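Slide 4. Thank Griet Van Leeuwen for the tenant records. Storau let 14 small units last year, and the waiting list stood at 181 in March.

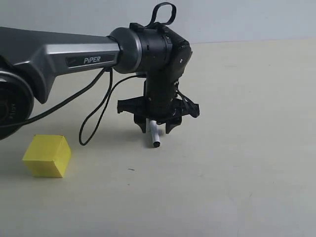

PiPER arm over a light gray tabletop.

Slide 5. Rents. Todau charges by the month, Storau by the quarter. New firms told us they prefer monthly. Pause for the Navarro people, they will want to comment.
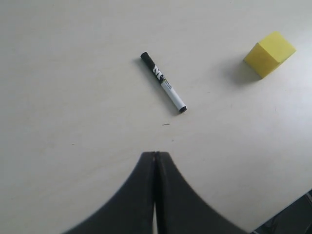
The deposit is the other complaint. At 1000 it keeps out one-person shops.

Slide 6. Lease length.
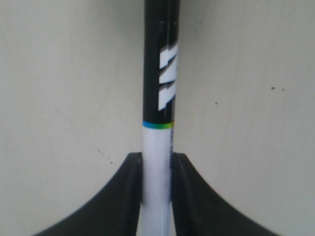
How long is the standard lease?
It runs 12 months, with one renewal.

Hand over to Dirk Stevens for Fliltum.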